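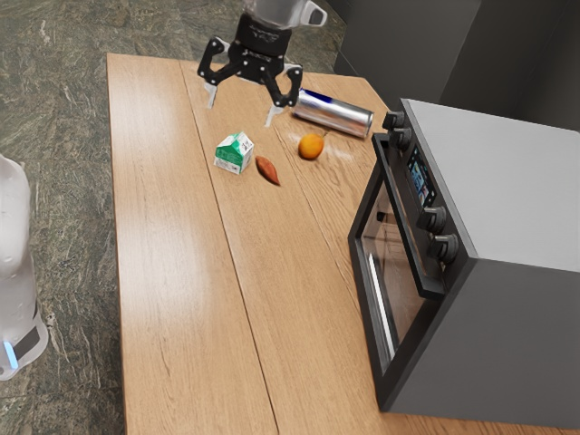

*Aluminium can on a wooden table.*

# How to change a watch strap at home

A new strap can make an old watch pleasant to wear again, and you do not need to go to a shop for it. I changed my first one in October, on a steel Barreto that I bought second-hand, and it took me most of an evening. Now I need a few minutes.

## What you need

- a spring bar tool with a forked end
- a soft cloth
- a small dish for the bars
- the new strap, with its own spring bars if possible

## Measure first

Put a ruler between the two lugs, on the inside, and read the distance in millimetres. This number is the width of strap you must buy. Do not measure the old strap itself. Leather becomes narrower with the years, and mine had lost a full millimetre.

## Take off the old strap

1. Lay the watch face down on the cloth.
2. Push the fork between the strap and the lug until you feel the small shoulder of the bar.
3. Press the bar inwards, away from the lug, and lift gently. Keep one finger over it, as the bar can jump quite far.
4. Do the same on the other side.

If the bar does not move, try the opposite end. On older watches there is often some dirt inside the hole, and a dry toothbrush helps.

## Put on the new one

The part with the buckle goes at the top, by the twelve. Slide the bar through the strap, place one end in its hole, then press the other end with the fork and let it go into place. You should hear a small click. Pull the strap firmly before you wear it.

## Which strap to choose

My friend Glória Salgado wears a grey canvas one from Oko with everything, also with a dress, and it suits her. I prefer plain brown leather from Ostau, which cost me 29 euros. For leather, leave it loose by one hole on the first days, and take it off before you wash your hands.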